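Ticket 3322: Farkance dryer stopping early
Opened September 18, 2018

Hi all, my Farkance quits 40 minutes into every cotton cycle and flashes the filter light, even though I've cleaned the filter twice! Jeans are the worst for it, the waistbands never seem to finish.
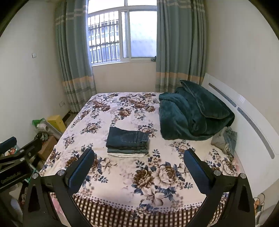
Maricruz Ayala: Have you pulled the condenser out as well? The filter light covers both on that model.

Ooh, no, I hadn't (didn't know it came out). Doing it tonight.

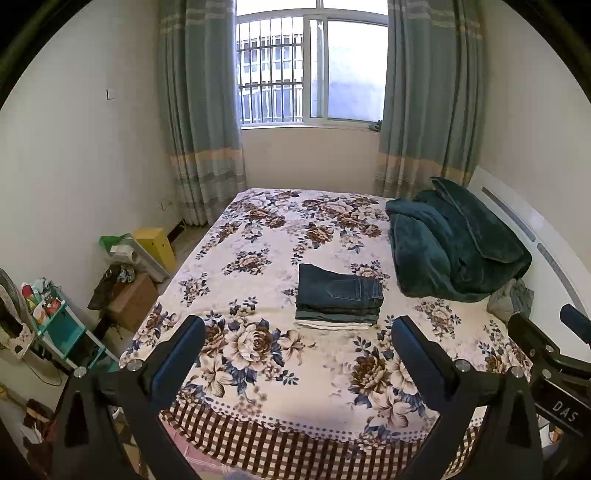

Right, condenser rinsed, seal wiped, back in. Ran a full cotton load and it went the whole 77 minutes, no light. I'll try towels next.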